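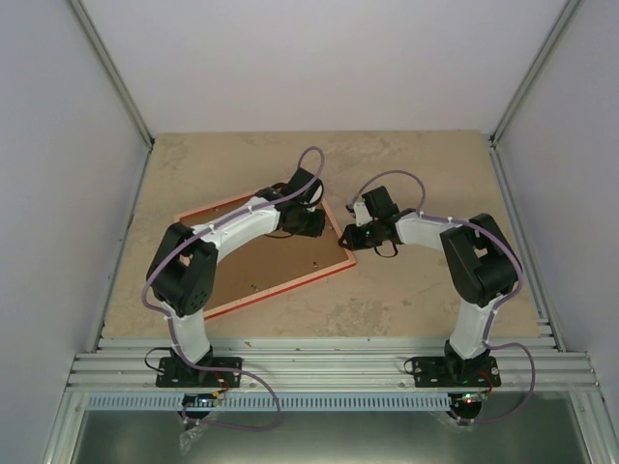
3.2 Frames and their backs

I'll admit I got far too fond of picture frames while writing this bit! We logged 208 of them at Skadside, and what I wanted to know was how people deal with the back (the front gets all the attention). Figure 3 shows a frame with a brown backing board and a thin red-orange outer border. Plain backs like that were put down any old way round, and our Stunia notes say 30 frames went up on the wall upside down.

Comments
"We do this at home, every time." 
"Did you look at mirrors too?"

Related
Hooks, nails and string
Sorting the Geraghty attic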